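Print this page | E-mail this article

Strap or jaws? An afternoon with the people comparing grippers at Voltmont

Last updated 16 July 2021

The grip test lead at Voltmont has a carrot problem. Too smooth, she says. Too tapered. "Everybody sends us grippers they tuned on blocks. Blocks are easy. Give me a carrot and I'll tell you in ten minutes if your pads are any good."

She asked to be left unnamed, company habit, and so did the engineer who sat with us for most of the conversation and kept getting up to take calls. Between them they have been running the comparison since April. Two hand-held designs in the final round, one from Tostberg and one from Morin, plus a controller from Pindgate that has to work with whichever wins. The idea is that a person carries the gripper, does the chore, and the recordings go on to train an arm. So the thing has to suit a human wrist first and a robot second. Or the other way round, they argued about that for a while and I didn't get a clear answer.

What did they expect going in? "I thought jaws, easily," the engineer said. "Jaws are what the arms have. Why would you learn on something else." He shrugged. The strap design looked to him like a toy when he first saw the drawings. A loop that closes over the object and pulls it in against the pads, trigger underneath, not much more to it.

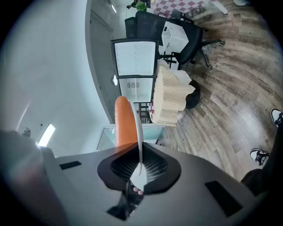 He came round on it slowly. Long thin food was what did it, he said, and anything that wants to roll. "With jaws you have to hit the middle. If you're off you squeeze it out like soap. The strap doesn't care so much where you are." The lead was less sure. She likes the strap for vegetables and hates it for plates. A plate has a rim and a rim wants two flat fingers, end of story as far as she's concerned.

I asked how they keep the comparison fair. Long answer, shortened here. Same list of household jobs for both designs, same people swapping tools halfway through, no practice the day before. They logged 2,912 attempts up to the start of this month. Of those 572 were thrown out, mostly for tracking dropouts and a few because somebody forgot to start the recording. "That's a lot to throw out," she said. "I know it's a lot. I'd rather throw it out than explain it later."

The tracking is its own fight. Marker cubes on the grippers mean you always know which way the tool is pointing, as long as a camera can see a face of the cube. Reach into a cabinet or a fridge and it goes. The engineer has moved to a head-height view for most jobs and says it helps when the person leans over the table, hurts when they turn away. They tried a second camera overhead for a couple of weeks. Good data, he said, but setting it up ate the morning every single time and they gave up on it.

And the weight? This got the strongest reaction of the afternoon. The lead put both hands out in front of her and held them there while she talked, to make the point. "Do this for 55 minutes. Just do it. Now tell me about your nice stiff housing." Two-handed work is the worst, in her view. One tool you can rest on the table edge between tries. With one in each hand people start tucking their elbows in, the wrists drop, and by the end of a session the approach angles have all drifted down. She can see it in the plots without looking at the clock.

So they cut the sessions. Shorter blocks, a break, swap hands. Grumbling from the people who have to process more files.
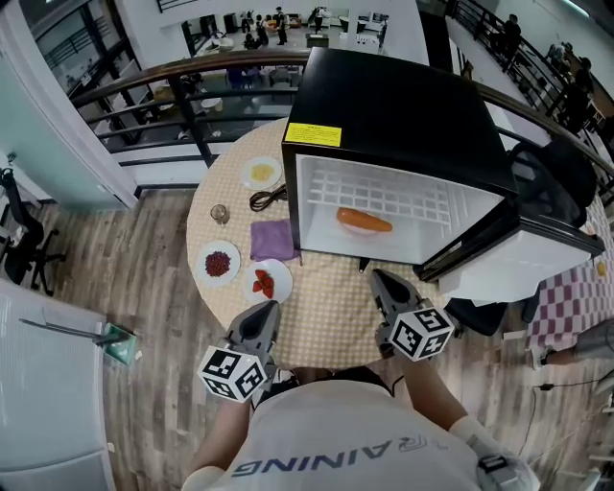
Two-handed trial at the round table, fridge door open.

The fridge jobs turned out to be the best at seperating the designs, both of them agreed on that. A small fridge doesn't leave you much room. The housing bumps the side wall, the door's in the way of your other hand, and the object is usually lower than you want it. Broad shell, bad. Narrow shell, better, but then the electronics have to go somewhere and they go toward your wrist, which brings back the weight complaint. "You just move the problem up and down the arm," the engineer said.

Then there's cloth. Folding a napkin, pulling a tablecloth straight. I had assumed this would be the hard one. "Everyone assumes that," she said. Soft pads do fine on cloth, it bunches up and you've got it. Small slick things on a dish are harder. Tostberg sent new pads in a softer rubber after the first round and she thinks it closed most of the gap. Morin's answer was a longer finger. She was polite about the longer finger.

Pindgate's controller got fewer words. It works. It runs warm. The trigger reading has a small dead zone at the start of the pull, and the engineer has been going back and forth with them over whether thats a setting or a fault. He'd like to see the raw values. They'd like to see his wiring. When I was there the e-mails were still flying.

Would they buy today if they had to? The lead said jaws for the kitchen set and a few strap units on the side for produce. The engineer said the reverse, and then took another call. When he came back he'd softened it to half and half. The order on the table is for 100 units, so it's not nothing, and the arm team downstairs gets a vote too. They haven't seen the fridge results yet.

One thing she wanted in, so here it is. Suppliers should send spare pads. Pads wear out, pads get sticky with fruit, pads come unglued in the middle of a run. Both firms shipped two sets. "Two! For months of testing." She's been cutting her own from sheet rubber and marking the back with the week, and any run done with a home-cut pad gets a note in the log.

Next round starts once the new brackets arrive. More fridge work, more two-handed jobs, and the carrots stay on the list.

Print this page | E-mail this article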